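In defense of one big bowl

I own too many dishes. I know this because I moved in October and had to wrap every one of them in newspaper, and somewhere in the middle of the third box of ramekins I started asking myself what I really use. The answer was a bowl. One large bowl, the kind you can put bread in, or fruit, or your keys if it comes to that.

So this is my pitch for the big bowl, and specifically for the big bowl as the place where the bread goes.
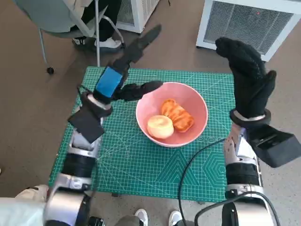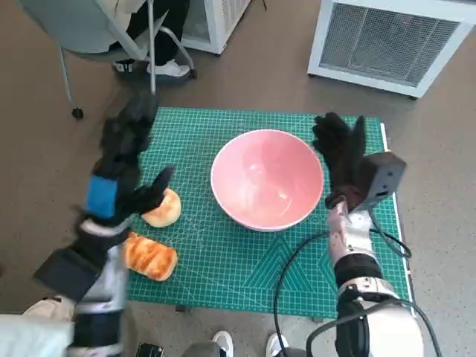 Baskets are overrated

I grew up in a bread basket family. We had a wicker one with a cloth napkin folded into it, and every Thanksgiving the napkin came out looking like the floor of a bakery. Crumbs went through the weave, the weave never got clean, and my mother would turn the whole thing upside down over the sink and whack it (I can still hear it!). A bowl has no weave. You wipe it and you're done, and if somebody glazed the rolls with something sticky you run it under the tap like a normal dish.

My friend Darlene Boychuk disagrees with me on this so strongly that we've stopped bringing it up at dinner. Her argument is that bread sweats in a bowl, and okay, fine, it does if you dump it in straight from the oven. Let it cool on a rack first! You should be doing that anyway. And if you're serving it warm, it's going to be eaten before it has time to get soggy on the bottom.

Two things, lots of room

The other mistake people make is filling the bowl up. I used to do it too. I'd pile in everything I'd bought until it looked like a display at the store, and then the ones at the bottom got squashed and everyone dug around for the one they wanted, touching all the others on the way. These days I put out two at a time, a plain round bun and something with a shine on it, and I refill when they go. A pale bun next to something orange looks good in a way that a heap of twelve never does, especially against pink.

Yes, pink. I've come around on pink. For years I bought white dishes because a magazine told me food looks best on white, and I ended up with a cupboard that looked like a dentist's office. Bread is all tans and golds, and pink is kind to tans and golds. Ademir Bragança, who taught the only baking class I ever finished, served everything on blue and swore by it, so maybe the real rule is just to pick a color and stop worrying.

What I'm keeping

Since the move I've given away the ramekins, a tiered cake stand and a chip-and-dip thing shaped like a fish. I paid 60 dollars for that cake stand and used it twice. The bowl gets used every day, sometimes for bread, sometimes for salad, and once for soaking a sweater. Darlene has offered me her spare basket. I said no thank you, and she left it on my porch anyway.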